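Buy the consumables first

Most equipment budgets for small automation projects are written in the wrong order. The arm goes on the first line, the gripper on the second, and whatever money is left at the bottom is called "sundries". I have written budgets like that myself. I now think the sundries should go at the top and be worked out properly before anyone asks for a quote on hardware.

I do planning and purchasing for Ladance, a small outfit that builds sorting and packing cells for sporting goods warehouses. When we started on soft and light items, shuttlecocks among them, the request that landed on my desk was for a bigger arm. The supplier, Yokoyama, had a newer model with more reach and a faster controller, and the engineers wanted it. The price was $3000 above the one we had pencilled in. The same request set aside $300 for test objects, finger pads, tubs and table coverings for the whole year.

The $300 was gone by May. Finger pads wear. They fray along the bottom where they meet the table, and once they fray they grip differently, and then a week of trials can't be compared with the week before. Plastic skirts get bent. People need spare fasteners and something to put things in. None of it costs much on its own, and every bit of it had to go through an approval form meant for capital purchases, with two signatures. I signed one for a roll of padding that cost less than my lunch.

Meanwhile the arm sat idle for long stretches. It was a good arm and there was nothing wrong with it. We were paying for a machine to wait on a parcel.

Katsuhiko Chiba, who ran our floor at the time, kept a plain notebook of every stoppage. When I finally read it, the causes were nearly all small: out of pads, wrong tub, fingers swapped and no second set. Very few entries had anything to do with reach or speed. I had approved spending on the thing that was working and starved the things that weren't.

The next year we did it differently. We kept the older arm and moved $2000 of the difference into a consumables line that the floor could spend without asking. The rest went into hand-held grippers with the same fingers as the cell, so people could try out a grasp at a bench while the arm was busy with something else. That second purchase was harder to defend on paper. A tool that a person has to hold looks like a step backward to anyone reading a spreadsheet. But a table, a few objects and a gripper you can carry will tell you a fair bit about whether the fingers suit the job, and you learn it before you've committed to a cell.

There is a reasonable argument against all this. Capital money is often easier to get than operating money, especially from grants, and if the window is open you should buy the big item while you can. I accept that. We have taken that route with the Dakiten conveyor and I don't regret it. My answer is that you should still know what the big item will eat each month, and you should have that money promised in writing before the crate arrives. If you can't get the promise, buy a smaller item.

The other objection is that a loose consumables line gets abused. In our case it came in under. People are careful with money when they can see the cupboard it fills. We did have one odd purchase, a case of label tape that fit none of our printers, and I'd rather lose the price of that than go back to the forms.

So my rule for anyone planning a first cell is dull. Write down everything that touches the product, everything that holds it and everything it sits on. Ask the floor how long each of those lasts, and don't accept the vendor's number. Iltero quoted us a pad life that may well be right in Iltero's own workshop. It was not right in ours. Multiply it out for a year, add a spare set of fingers, and put that total on the first line. Then see what arm you can afford.

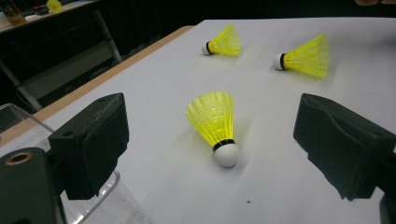

Bench work with the fingers open over a yellow shuttlecock, two more farther back on the table.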